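# Reritz Packing Notes: Controllers and Cables 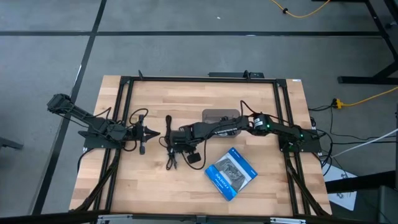 Reritz is the parts log for the loan pool at Clunden. It covers game controllers, their boxes and the cables that go out with them. Each entry pairs a retail box with one cable, and the pair keeps the same entry number for as long as both are in the pool. A blue and white box with lettering that looks like "DUALSHOCK 4" is logged under `box_type: retail`, and a black cable bundled the way the one on the bench is, with a narrow folded coil at one end and small loops at the other, is logged under `wrap: partial`.

## Contents

- `items.csv`: 499 rows, one per box and cable pair
- `wraps.csv`: allowed values for `wrap`
- `returns.csv`: 53 rows, pairs that came back incomplete

## Fields

| Field | Values |
|---|---|
| `entry` | integer, starts at 2000 |
| `box_type` | `retail`, `plain`, `none` |
| `wrap` | `full`, `partial`, `open` |
| `cable_color` | free text, lower case |
| `shelf` | `Rahimi` or `Fistico` |

Shelf names are those of the suppliers who left the shelving. They say nothing about the contents.

## Known problems

- `cable_color` is blank for most rows entered before July.
- `wrap` was judged by eye. Nneka Onuoha and Chukwuemeka Oyewole disagreed on `partial` and `open` often enough that version 2 keeps both readings, separated by a semicolon.
- Cable length is not recorded.

Last edited 4/7/18. Send corrections to Nneka with the entry number in the subject line.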